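Chapter 9
The Finished Floor Level and Other Matters of Faith

Every building is drawn from a line that does not exist. It is called the finished floor level, and on the drawings it sits at zero, very calm, with everything else measured up or down from it. Door heads are above it. Drains are below it. On the day the first trench is dug there is no floor anywhere near it, only mud and a man with a staff, and for most of the job it stays that way. The whole crew works for months toward a surface that will be the last thing laid.

This chapter is about how that line gets moved, who is allowed to move it, and what happens to a building when two people move it separately. We will use one project throughout, the lecture hall at Tavares, finished in 2000 and argued over ever since.

9.1 The brief, as given

The hall was meant to seat 200 students on a gentle rake, with a flat lobby in front and a demonstration room behind. The architect was Nivaldo Mendonça. The contractor was Dradix, then a young firm with new trucks. The floor finish was left open in the first set of drawings, under the words "to client's choice," and readers who have worked on a site may wish to pause here and make themselves a coffee.

A finish has a thickness. Stone on a mortar bed is deep, sheet material is thin, and anything made to look like stone may be either. If the finish is unknown, the top of the concrete is unknown too, and the concrete is what gets poured first. 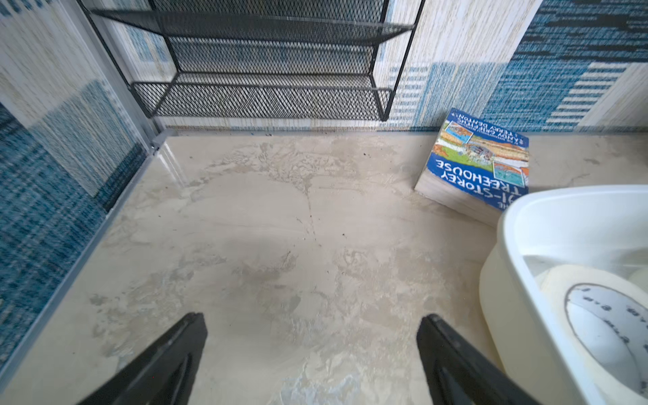 Fig. 9.1. Marble-patterned floor surface, cream with gray and tan veining.

Mendonça dealt with this in the usual way, which was to pick a number. He allowed 20 millimeters for finish and bedding together and wrote it on drawing 2506, in the lower corner, next to the north arrow. It was a fair guess for a thin finish. The client then chose a thick one.

9.2 Two corrections

What followed is the part of the story taught at other schools as a lesson in communication. Both parties communicated a great deal. Mendonça saw the order for the flooring, worked out the difference, and lowered the slab on a revised sheet. The site engineer, Jailson Arruda, saw the same order a little later, worked out the same difference, and lowered the slab himself, in pencil, on his own copy of the revised sheet. His arithmetic was perfect. So was Mendonça's. The lobby was poured low by the full amount, twice.

You will find people who say that this could not happen now, with shared models and automatic revision clouds. The models are certainly prettier. But a model holds whatever level was last typed into it, and the question of who typed it, and what they thought they were correcting, is as open as it was with a pencil. Exercise 9.4 at the end of the chapter uses files from a recent job, the Pilluver annex, and we suggest you try it before feeling superior. 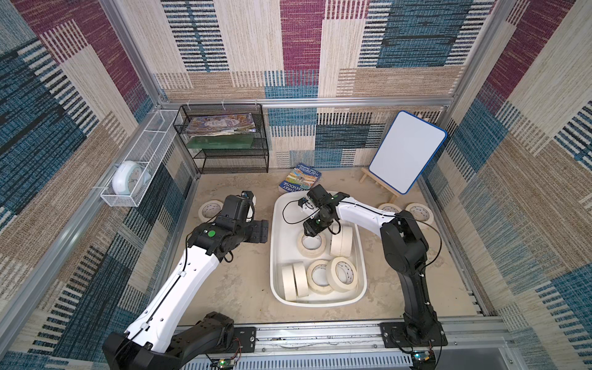

Brynhildur Þórarinsdóttir, reading this chapter in draft, objected that the blame was being shared out far too politely: a drawing with an open finish should never have been issued for construction, she wrote, and everything after that was weather. She would fail a student for it. We have kept our wording and pass hers on, and the reader may decide which of us has spent more time waiting for a client to pick a floor.

9.3 What can be done with a low slab

There are three ordinary remedies. The first is to break it out and pour again, which is cheap on paper. The second is to fill the difference with a leveling screed, and this was Dradix's preference. It works well if the screed has time to cure, if the slab under it is clean, and if the doors have not yet been hung. At Tavares the doors had been hung. They had been ordered early, as a saving.

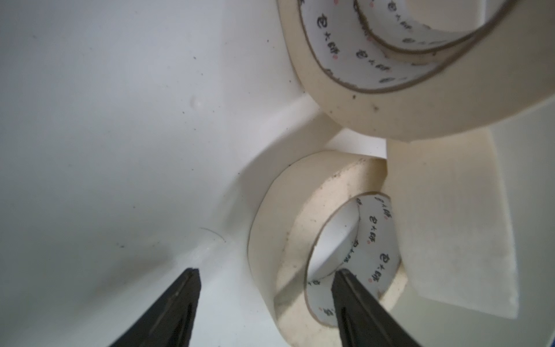 The third remedy is to leave the slab alone and move the line. Everything that refers to zero now refers to a slightly lower zero, and somebody goes through the set changing the numbers — stairs, ramps, thresholds, the drain at the back of the demonstration room that nobody had liked anyway. Arlindo Araújo was given this job and did it with care over most of June. He missed one sheet. The result is the small step between the lobby and the hall, known to generations of students, who have mostly met it while carrying something.

9.4 Terms used in this chapter

Datum: a fixed point from which levels are taken. It should be on something that will not be demolished.

Structural level: the top of the concrete.

Finished level: the top of whatever the client finally chose.

Build-up: the distance between the last two, and the subject of the next thirty pages.

We begin with the datum. At Tavares it was a brass stud set in the curb by the gate, and the first thing Dradix did on arrival was widen the gate.

Text revised July 3, 2020 | © Plidano Textbooks | Contact the editors | Back to top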